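Kitchen chore check -- simulated run, Tamow planner, build 532
Inspector: Jalen Okafor
Date: 11/08/2020

## 1. Before the run

- [x] Scene loads with floor, doors and cabinets in place
- [x] Speed limit set to 80 percent
- [ ] Stop command tested from second console -- skipped, redo

## 2. Approach and clearance

- [x] Pink counter strip is clear along the tall gray-green face
- [ ] Round gray rim at the near end tagged as an obstacle

Comment: the planner treats the tall face as open space when it gets this close. There's little detail on it to track.

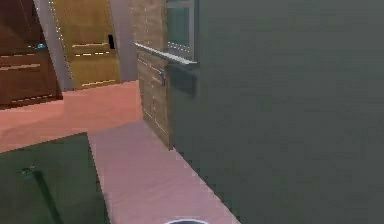 ## 3. Chores

- [x] Open wood cabinet by its metallic handle
- [ ] Carry bowl to counter -- dropped twice
- [ ] Wipe counter -- stopped early both times

Comment: doors are fine. Anything with a dish in it isn't ready for a real kitchen. Do not move to the Hostar unit until section 2 passes.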